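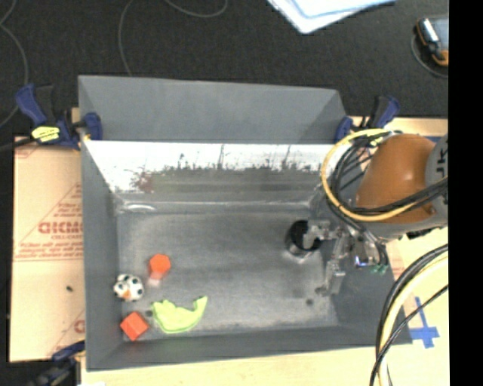 A robot arm with its gripper beside a black cup in a gray bin, a set of small toys to the left.

The Drerorow cup fault was a recurring failure in a bin-picking system built at the Khumalo workshop. The arm would close on the rim of a cup, report that it was holding nothing, and close again, harder. It is remembered mainly for the damage done to cups and for the length of the argument over whose fault it was.

Background

Drerorow was a control program for a single arm sorting small objects in an open bin. Blocks, balls and soft toys gave it little trouble. Cups were added in February at the suggestion of Sizwe Mokoena, who considered the existing objects too easy. He later described this as his main contribution to the project.

The fault

When one finger went over the rim and the other stayed outside, the fingers stopped a wall's thickness apart. Drerorow treated any gap this small as an empty grip. It opened the fingers, raised the force setting and tried again, up to 7 times. The final attempt usually settled the matter, at the cup's expense.

On 2019-03-27 a cup split during the sixth attempt. The program recorded the pick as a success, as the fingers had by then closed completely on a loose piece and the weight reading had changed. Elmarie Motaung, who was running the session, pressed the emergency stop. She was not hurt. Her written report is one line long and has been quoted often, seldom in full.

Investigation

Johannes Kruger went through the logs of 190 cup picks and found the repeated squeeze in 79 of them. Two earlier cracked cups had been entered as "worn." Kruger first blamed the finger sensors, supplied by Trelleo, and Trelleo blamed the cable routing. The cables were rerouted at some expense. The next cup broke the same afternoon.

Kagiso Baloyi then read the program and found that the empty-grip limit had been set using blocks, none of which has a rim.

Changes

The limit was lowered and the force increase between attempts was removed. A failed grip now makes the arm back away and wait for an operator, a behavior the operators had requested before the cups arrived. The weight check was also rewritten so that part of an object no longer counts as the object.

Sensor faults in the same program are covered under Lonon, the version that replaced it.

See also

Empty-grip detection
Force limits
Lonon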